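Brelturach Manipulation Course

The Brelturach Manipulation Course is a one-semester undergraduate project course in robotics, taught at Clinent Technical College since the laboratory moved to the Ahmadpour Building. Students work in teams of up to six and train an arm to pick up and place household goods. The course begins in October.

Each team records demonstrations by hand control, labels them, and trains a policy on the result. A passing project needs at least 200 accepted demonstrations; the shared archive, named Jurari, holds roughly 2,000. Clear packaging is treated as a separate category, as highlights on curved plastic can disturb depth estimates. 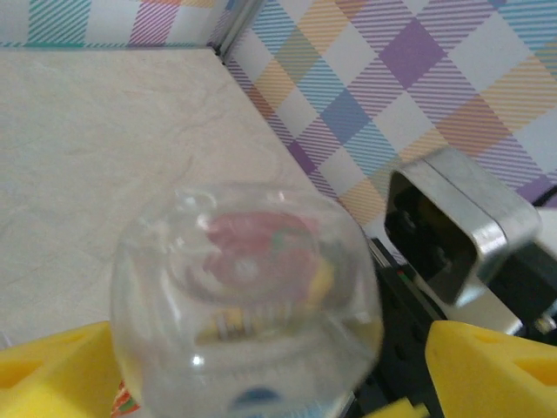
Clinent Technical College, Department of Mechanical and Control Engineering

A transparent container held between two yellow gripper fingers, from the wrist camera. Recordings of this type are stored with the joint positions and the gripper opening.

Assessment is by a written report and a bench test of 30 trials. Objects in the test are drawn from the training set and from a reserve set that teams have not handled. A trial is scored as a failure if the object is dropped or if the operator stops the arm. Bench tests are held on Friday afternoons.

Earlier versions of the course used suction tools. These were withdrawn after the syllabus was extended to soft and irregular goods.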